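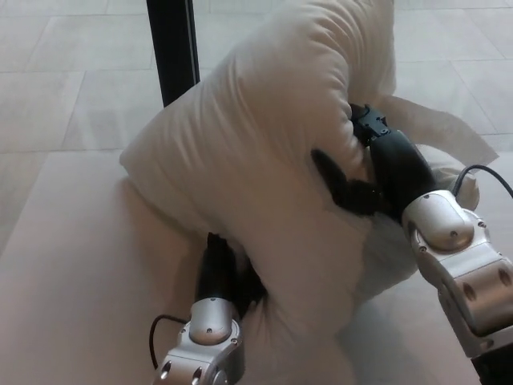
A **pillowcase** is a removable fabric cover for a pillow, usually made of cotton, linen or a polyester blend. The two common closures are the open end and the envelope, in which an inner flap folds over the pillow. White is the traditional colour for plain bedding, and a white cotton cover creases readily when the pillow inside is squeezed or folded.

## Manufacture

The mill at Isbridge wove pillowcase cloth on 20 looms – later 137 – and sold it under the Brillham label. Hems were 8 cm deep.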